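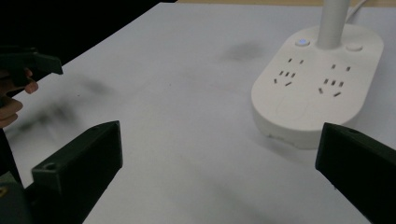 Section 3. Power, Lighting and Surface Care

Complete Section 2 (Assembly and Leveling) before you start. The table must be standing on all four feet, with the locking nuts tightened, before any electrical item is placed on it.

You will need:
A grounded wall outlet
A power strip with its own switch
A desk lamp
The cable clips from the Pullow hardware bag
A soft cloth and mild dish soap

3.1 Connecting the power strip

1. Turn the power strip off at its switch and unplug everything from it.
2. Decide which side of the table the cord will leave from. Choose the side nearest the wall outlet.
3. Wipe the underside of the tabletop along that side and let it dry.
4. Peel the backing from the first cable clip and press it against the underside for 30 seconds. Repeat with the other clips, spacing them evenly along the run.
5. Leave the clips alone for one hour. The adhesive grips lightly at first and needs this time to set.
6. Lead the cord through the clips, leaving a loose loop near the table leg. If you have the height-adjustable version, raise the table all the way and check that the cord does not pull tight.
7. Plug the strip into the wall outlet. Switch it on.

Caution: Do not plug one power strip into another. Do not run the cord under a rug or through a door opening.

Caution: Keep the total load below 1,000 watts. If the label on your strip gives a lower limit, follow the label. Space heaters, irons and kettles must be plugged directly into the wall.

Note: The strip may be kept on the tabletop or fixed under it. The Grakton tray (sold separately) holds strips up to 3 inches wide. Fit the tray with the short screws only. The long screws in the same bag are for the leg brackets and will come through the top.

3.2 Placing the lamp

The table can be used with any freestanding lamp. Clamp lamps are also suitable if the jaw has a rubber or felt pad.

1. Place the lamp on the side opposite your writing hand. If two people share the table, place it where each of them can reach the switch.
2. Set the base well in from the edge, with the whole of it resting on the surface.
3. Run the lamp cord toward the back and down to the power strip.
4. Sit in your usual chair and lower the light until you can no longer see the bulb or LEDs directly.
5. Lay a sheet of white paper where you normally work. Move the lamp until your hand casts no hard shadow on it.

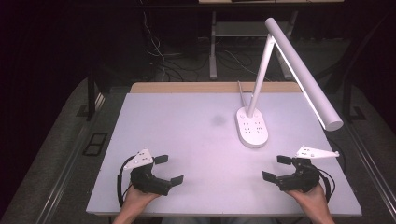
Desk lamp standing on the right half of the tabletop.

Note: Glossy books and screens can reflect the lamp into your eyes. If this happens, turn the light slightly to one side before reducing the brightness.

Caution: Let a halogen or incandescent lamp cool for at least 10 minutes before moving it. Never rest a hot shade against the tabletop.

3.3 Cleaning the surface

For everyday dust, use a dry cloth. For fingerprints and pencil marks:

1. Switch off the power strip and unplug it from the wall.
2. Move the lamp and other items off the table.
3. Put a few drops of dish soap in a bowl of lukewarm water. Dip the cloth and wring it out well.
4. Wipe from the back edge toward the front.
5. Go over the surface again with a cloth dampened in plain water.
6. Dry with a clean cloth and wait until the edges are dry before you plug anything back in.

Gray scuffs from laptop feet or metal rulers are usually on top of the finish and not in it. 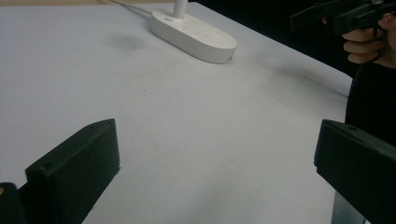 Try a white pencil eraser on them first, using light pressure. If the scuff remains, use a small amount of Cao surface cleaner on a cloth and rub in one direction. Test it first on the underside, near a leg. Stop if the finish turns dull.

Do not use scouring powder, steel wool, nail polish remover or bleach. Damage from these products is not covered by the Guvance warranty.

3.4 Regular checks

Once a month:
Look along the power cord for cuts, flat spots or discoloration. Replace the strip if you find any.
Press each cable clip. Clean and refit any that have lifted.
Tighten the leg bolts with the hex key supplied. Hand pressure is enough.

If a clip will not hold after refitting, ask for a replacement set, part name Pullow clip, small. Requests go to Chunhua Fu in the Guvance parts office. Include the batch code printed on the label inside the left rear leg.

Continue to Section 4 (Drawer Unit) if your table was supplied with one.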